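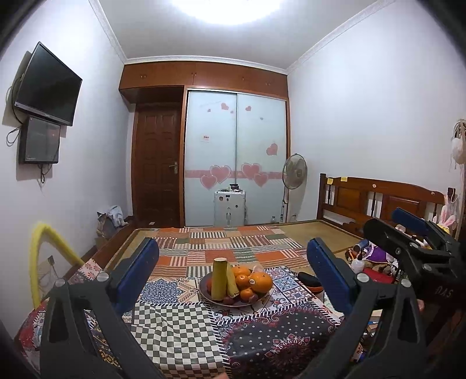 Princess Salazar thought we were asking the wrong question. When the plan went round in August she wrote back that comparing two sets of fingers on a hand-held gripper says little unless the view from the camera is compared too, as the person holding the tool works by eye and the software works only from the picture. We changed the plan after that. This report covers both.

What we compared

The first set of fingers, Narlow, has ribbed pads that slant towards each other. The second set, Cullinane, has flat pads and is stiffer at the tip. Both fit the same hand-held body, so a change takes one screwdriver and a bit of patience. Noboru Ueda did the fitting and Mohcine Shawky kept the log.

We wanted to work in homes and not on the bench at Butwood, where everything is grey and evenly lit. Fruit on a plate was our main task. An orange is heavy and rolls, small round fruit gets pushed under its neighbours, and a patterned tablecloth gives the software plenty of edges that have nothing to do with the job.

Method

Each person did 11 picks with each set, then swapped. A pick counted if the fruit was lifted clear of the plate and put down without being dropped. We did not score bruising. The ceiling light stayed on throughout, as daylight had spoiled our first two recordings.

Results

Noboru dropped two oranges with the Cullinane fingers and none with the Narlow. Mohcine dropped six with the Cullinane, mostly on fruit at the back of the plate. He closes the grip faster, and we think that matters as much as the pads do.

The camera was the weaker part. Its wide view takes in the plate, both pads and most of a room, which helps with working out where the tool is, but small fruit ends up very small. Once the pads close, they hide the place where they touch the fruit.

Noreen Doherty has asked for the same picks with a narrower lens. The Skusisitz mount will need a new bracket first, and the drawing for it is in the appendix.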